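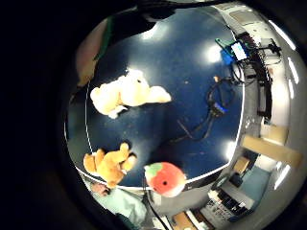

Round blue table, Tunerwood playroom, Monday check

Soft toys: OK. I gave the cream one, the orangey one and the round red one a good tug at the seams and the eyes (poor things!) and I'm happy with all three.

Toys near the edge: move in. The red one and the orange one are right on the white rim, and ours always end up on the floor.

Cables: NOT OK. There's a black one looping about on the same table as the toys, and I'd like it clipped up out of reach before the little ones come in at 2.

Table wobble: a tiny bit, I'll bring my screwdriver.

Checked by Etenesh Wolde. Next look in 30 days.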